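4. Demonstration recording as a paid service: what the Ferkano kit delivers

4.1 What is sold

Mimen markets Ferkano as a complete route from human desk work to a trained robot policy. The buyer receives head-mounted recording equipment, a written task list and access to Listus, the labelling software. The sales material promises that office tidying recorded by people will carry over to a two-armed robot "with little further effort". We found no test in the supplied papers that supports this, and so we looked at the recordings themselves.

Our trial set held 209 clips covering two task families, sheet handling and the grouping of small items. Both were recorded at ordinary cubicle desks. Figure 1 gives one view from each family.

Sheet handling is the harder of the two. A person feels when a page slides against the one beneath it, and the kit records nothing of that feeling. In Figure 1a the sheets lie in a stepped fan with both hands on them, and the thumb of the right hand is tucked beneath. How hard either hand is pressing cannot be recovered from the video. 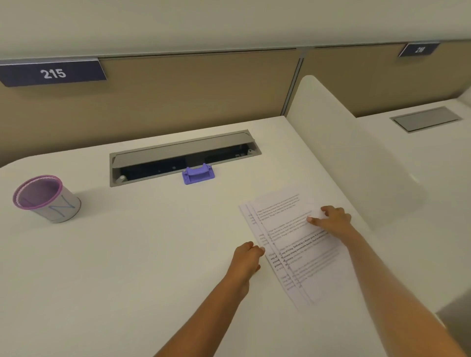

Makhubela, commenting on a draft of this section, thought this too harsh: force can be learned later on the robot itself, and a buyer mostly pays for the order of the movements and the places where the hands make contact. On that view a missing force signal is a cost to be planned for, and no reason to turn the kit down.

We accept part of this. The order of movements is indeed well kept. But the price list makes no mention of a second stage of learning on the robot, and a buyer reading it would not set money aside for one.

4.2 Grouping of small items

Pens and markers ought to suit the kit better, being stiff and easy to tell apart by cap colour. The trouble is that the hands hide what they hold. In Figure 1b the left hand partly covers a green cap, and the lower end of the slim orange-capped pen is lost under the fingers of the right.
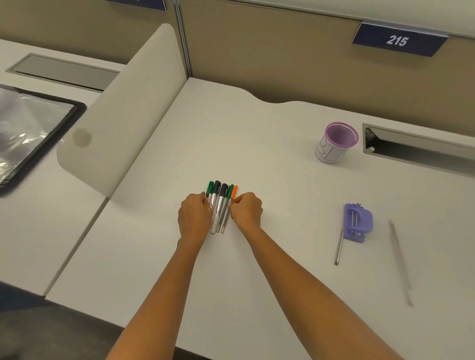 Listus gives each clip a grasp label and a confidence score from one to eight. Clips in which a fingertip was out of sight were often scored as highly as clips in which every contact was plain. We asked Mimen how the score is worked out and were referred to a product sheet due in August. Until that is published we treat the score as decoration, and it is left out of the comparison in Section 5.

Figure 1. Views from the head-mounted camera. (a) Sheet handling. (b) Grouping of pens and markers.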